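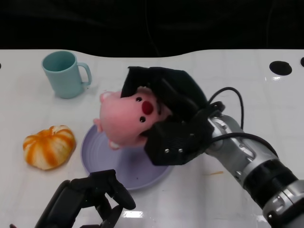 季節の飾りはいつ片づけるべきか、という話になると、どうも世の中は「早ければ早いほどえらい」という空気になりがちです。ハロウィンは10月31日の夜に撤収、クリスマスは25日のうちに撤収、お雛さまにいたっては片づけが遅いと縁起まで持ち出される。でも私は前から、出しっぱなしでいいじゃないの派なんですよね。オレンジとクリーム色の縞々の小さなおもちゃのかぼちゃが、水色がかったマグのそばにころんとしていたって、それが2月だろうと6月だろうと、べつに誰も困らない。むしろ白い台の上にあれくらいの色がぽつんとあるだけで、ちょっと機嫌がよくなりませんか。私はなります。

こう書くと「だらしないだけでしょ」と言われるのは承知のうえです。実際、母には何度も言われました。実家では飾りの箱が押し入れの上段にきっちり並んでいて、行事が終わった翌朝にはもう全部そこに戻っている。子どもの頃の私はあの翌朝がほんとうに苦手でした。昨日まであんなに楽しかったのに、起きたらいつもの居間! 学校に行く前のぼんやりした頭で、なんだか急に追い出されたような気持ちになったのを、いまだに覚えています。

で、ひとり暮らしを始めて最初の年、私は小さなツリーを片づけませんでした。主義というほどのものはなく、寒くて押し入れを開けたくなかっただけです。そうしたら3月になってもツリーがいる。4月もいる。友だちのレヌ・パンデーが遊びに来て、「まだいるの」と笑って、次に来たときは桜の形の紙を勝手にぶら下げて帰りました。夏には誰かの旅行土産の貝殻がついて、秋には松ぼっくりがついて、気がついたらその年いちばん思い出のある置物になっていたんです。あれを暦どおりにしまっていたら、ただの安いツリーのままだったと思います。

もちろん反対の意見もわかります。近所の雑貨屋「フルスタダリ」の店主、ヴォンディム・ニガトゥさんとこの話をしたら、やんわり、でもはっきり反論されました。しまうから、また出すときにうれしい。ずっと出ていたら目が慣れて、あるのに見えなくなる、と。うーん、これは痛いところを突かれました。たしかに私は玄関の置物の色を、家の外で急に聞かれたら答えられない気がします(あとで帰って確かめたら、思っていた色と違いました)。

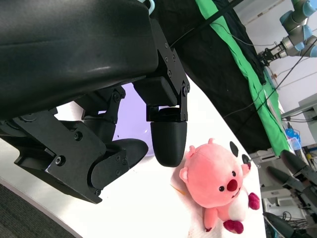 それでも引き下がらずに考えてみたんですが、目が慣れるというのは、そんなに悪いことなんでしょうか。カーテンだって食器だって、毎日は見ていないけれど、なくなったらすぐわかります。慣れたものに囲まれている安心感というのは、新鮮さとは別の棚に置いておきたい種類のよさだと思うんです。年に一度だけ会う親戚も好きだけど、毎日いる猫も好き、みたいなことで。うちに猫はいませんが。

それに、お店のほうの都合で季節が前へ前へとずれているのも、ちょっと気になります。夏の終わりにはもうハロウィンの棚ができて、ハロウィン当日にはもう半分クリスマス。私はこのあいだ手帳に落書きのつもりで書き出してみて、かぼちゃの柄のお菓子の袋が売り場に出てから消えるまで、近所のスーパーで157日あったことを知りました。見切り品のかごに残っていた分まで入れて、です。長い! それだけ長く売り場に出しておいて、いざ当日が過ぎたとたん「まだ飾ってるの?」と言われる側になるのは、なんだか割に合わない気がするんですよ。先走るのは商売上手で、長引くのはだらしない、というのは不公平じゃありませんか。

誤解のないように言っておくと、しまう人を責めたいわけではまったくないです。お雛さまのように、湿気やほこりで傷むものは私だってしまいます。祖母の布張りの小箱なんて、15分出しておくだけでそわそわします。ご近所と共有の場所、たとえば集合住宅の玄関ホールなんかも、みんなの気分があるから区切りがあったほうがいい。私が言っているのは、自分の机や自分の窓辺の、手のひらに乗るくらいのものの話です。100円で買った、こわれてもたぶん泣かないけど、捨てるとなると妙に手が止まるような、ああいうもの。

レヌにこの原稿の話をしたら、「じゃあ、しまわない人は最後どうするの」と聞かれました。これがけっこう難しい。私の場合は引っ越しのときにまとめて見直します。前の引っ越しでは、段ボールに入れる手がとまって、夜の11時に床に座りこんで、紙の桜がまだ糸でぶら下がっているツリーをしばらく眺めていました。貝殻は取れて、どこかへ行ってしまっていました。結局ツリーは連れてきて、いまは本棚の横に立っています。

ヴォンディムさんには先週また会って、店の奥の棚に季節はずれの小さな雪だるまがいるのを見つけてしまいました。売り物ですか、と聞いたら、ちがう、としばらく間があって、気に入ってるから、とのこと。ほらね、と言いたいのをぐっとこらえて、便箋をひとつ買って帰りました。ちなみに便箋はひまわりの柄です。使うのはたぶん真冬になりますが、宛先の人にはあきらめてもらいます。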